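Home | Notes | Diary | Archive | About
Print this page | E-mail this page
Reading time: 3 min

July, evening

Spent the day on the cloth set again. Total is now 1275 usable demonstrations for the folding task, which leaves 43 to get to the 1318 we wrote into the plan. Yesterday I thought we would be done by lunch. We were not, mainly because I threw out a batch from the morning where the left gripper's clock had drifted against the right one. The drift was small, but with two hands on one piece of fabric it matters. The policy learns that the left hand moves before the right hand has finished, and then it does that on the arm.

The question I keep coming back to is whether the hand-held data is good enough by itself. Denise ran the Kivero checkpoint last night on 64 trials with no arm data in the training mix at all. First fold is fine. Second fold is where it goes wrong. It comes down a little too high, closes on nothing, and carries on as if it had the cloth. A person doing this by hand presses into the board without thinking about it. The arm has no idea how hard we were pressing, and the position of the gripper alone doesn't say.

So today I changed the instruction. Press first, hold still for a moment, then close. Every time, even when it feels silly. It slows each demonstration down and my right wrist is sore, but when I went over the tracks after lunch the contact height was much tighter than last week's.

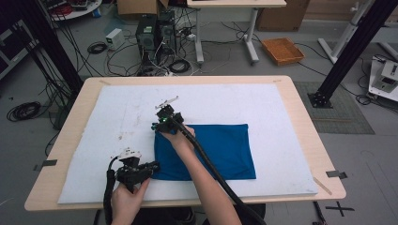

Malcolm thinks the pause is a mistake. He wrote back within the hour to say that we would be teaching the policy to stop, and that on the Bangera task he had watched a model sit over the object for ten seconds because half the training set did the same thing. He would sooner see us leave the motion natural and fix the height with a better calibration between the board and the arm's table. He also asked how many operators we had used, and didn't like the answer, which is two.

I think he is right about the stopping. I am less sure about the calibration, since we redid it twice in June and the second fold didn't improve either time. My plan is to trim the pauses in processing — keep the press, cut most of the still part — and train one version each way. If the trimmed one doesn't freeze and still gets the cloth, that settles it well enough for me.

On operators he has a point. Jamie has done 110 demonstrations and I have done nearly all the rest. Jamie folds faster and comes in at a flatter angle, and I can tell his tracks from mine on the plot without reading the labels. Asked Marjatta if she would do a morning. She said yes if it isn't before nine.

Other things. The blue cloth keeps its creases now and should be ironed or swapped. Left cable needs more slack, I felt it pull twice on the long reach. Disk on the second machine is filling up, so move the raw video tonight. Write to Jerome about arm time, two half days if he can spare them.

Started the untrimmed run at 6:40. Home by 7:30, leftover soup.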